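January 8, 2024

Up too early again. Coffee, no breakfast, phone. The Gearóid McGrath thing is everywhere now, even my aunt had shared it, and she has never watched a game of handball in her life. Did not know she knew what Lekside was. "Good for him!!" with two hearts. So that's where we are. The aunts have it.

For future me, who will forget how it went: he did the interview last night, on the Tam podcast of all places, an hour and a bit. Goalkeeper, thirty-something, captain for years, and he said it in the first ten minutes, just said it, my husband and I. Not "I have something to tell you." Just my husband and I were painting the hallway. And the host went quiet for a second and then asked what color. I replayed that part. Twice. OK four times.

What color. (Green. He hates it.)
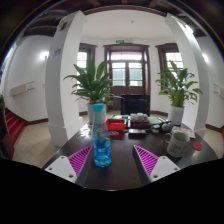 What I keep chewing on is that I'm not even that happy, or I am but it's mixed up with being annoyed, and I can't work out at who. Not him. Maybe the comments, which I read, stupidly, all through lunch. "Who cares." "Why is this news." Page after page of people who don't care, taking the time to say so. I care! I was fifteen and on a team and I would have given a kidney for one grown man in a Lekside shirt saying hallway paint. I read the whole thread standing up at the big brown table, which is still buried, the bottle with the blue stuff in it and the red tray and everything else, and ate crackers over the one corner I could clear. Should have cleaned. Did not clean. Read strangers instead. Somebody wrote that he waited until it was safe. As if he'd been sitting there with a calendar. As if anybody gets sent a letter saying it's safe now, come on out.

Then again I did think it too, for about a minute. Why not ten years ago. Not proud of that.

Called Maricel after lunch because she'd texted CALL ME in capitals and I figured it was that or a death. It was that. She'd listened to it on the bus and missed her stop and had to walk back from the Arkon building in the sleet in the wrong shoes. She cried at the part about his dad. I didn't cry at that part, I cried at the part with the teammate, the one who'd known for years and used to book the rooms so the two of them would be on a different floor from the loud guys. Never said a word about it. Just did the room list that way, every away game. I don't know why that gets me more than the dad. I think because I had the opposite of that guy.

Told Maricel so. She said, you never told me about the opposite. And I hadn't. All this time. So I told her, fast, looking out the window. The locker room, the song they made up, the coach who heard the song and laughed. Not a big story. It takes five minutes to tell and I've been carrying it since I was a kid. She didn't say anything wise, thank God. She said "what was his name" and I said why and she said "just so I have it."

She asked if I'd ever play again. Told her my knees are shot. She said that wasn't what she asked.

There's a league apparently. Broremine. She's been going since September, which, excuse me?? Since September and not one word, because she thought I'd get weird. I got a bit weird. It's handball, mixed, mostly queer people and their friends and somebody's brother in law, in a school gym across the river. Costs 25 for the season. She's the worst one there, she says, and they let her stay in for the whole second half anyway becuase the regular left wing has asthma.

I said I'd think about it. She said that's what you say about the dentist.

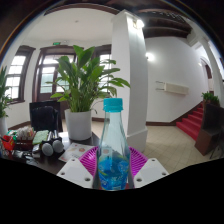
And she's right, I do say that about the dentist. Have been saying it since before the move. But a gym is different. It's the smell that would do it, I think, floor polish and rubber and that wet wool thing from everyone's coats. I could probably manage the playing. Walking in is the problem. Where you put your bag, who you stand next to, which side of the bench. I was always so careful about the bench. Last one in, first one out, face to the wall, forty seconds flat. I got incredibly quick at shoes.

McGrath talked about that also, sort of. The host asked what was the most tiring thing and he said keeping track. Which version he'd told to who. He had a whole made-up girlfriend for a while, a nurse, nights, so she could never come to anything. He said he felt bad when he had to break up with her because the team was so nice about it. They took him out for a steak! I laughed out loud in the kitchen and then felt sick. I had one too. Mine lived in another town and was called Stephanie and she was very into horses. I knew nothing about horses. Had to look up things about horses.

Should write to him maybe. People do that. He must be getting thousands. The club put up a post with a plain statement, two lines, "proud of our captain," and last time I looked it had around 4000 replies and they'd shut off commenting. So either lovely or horrible in there, or both. Would have liked it if they'd said something longer. Or changed nothing, even, and just posted the training times like normal. I don't know what I want from them. A time machine.

Mom called at six. Did not bring it up. I did not bring it up. We talked about her gutters, and my cousin's new car, and was I eating. Then right at the end, when we were already doing the bye, bye now, she says, "I saw that goalkeeper on the news. He seems like a nice man." And I said yeah he does. And she said, "His mother must be relieved he's got someone." Then her show was starting and she hung up.

Have been turning that over all evening. She's known about me for years, we had the talk, it was fine, it was a fine talk, and then we never had another one. So was that about him or was that her asking if I've got someone? Or was it just about a nice man on the news. You can't call your mother back and ask which. Well you could. I won't.

Things I did not do today: laundry, the form for work, the table, reply to Dan. Walked to the store at least. Dark already and the sidewalk all gray slush. Boy in front of me in line in a Lekside scarf, maybe twelve, with his dad, arguing about whether they'd make the playoffs without a proper right back. Not one word about the other thing. Just the right back. Dad thought they should have bought someone over the summer, the kid said they've got no money, dad said they found money for the new scoreboard. I stood there holding my milk and could have listened to them all night. Missed that the register was open. Lady had to tap me.

Got home and looked up Broremine. Terrible website, orange letters on yellow, a photo of 149 different elbows. Says all levels, says bring indoor shoes and water. Says you can come and watch the first time and no one will make you do anything.

My indoor shoes are at Mom's, if she hasnt thrown them out. Would have to ask her. She would have to ask what for.

Texted Maricel "what time does it start." She wrote back so fast she must have been holding the phone. Half past seven. She'll meet me outside so I don't have to do the door by myself. I never said anything about the door.

Bed. Form for work tomorrow, first thing, before I look at any phone.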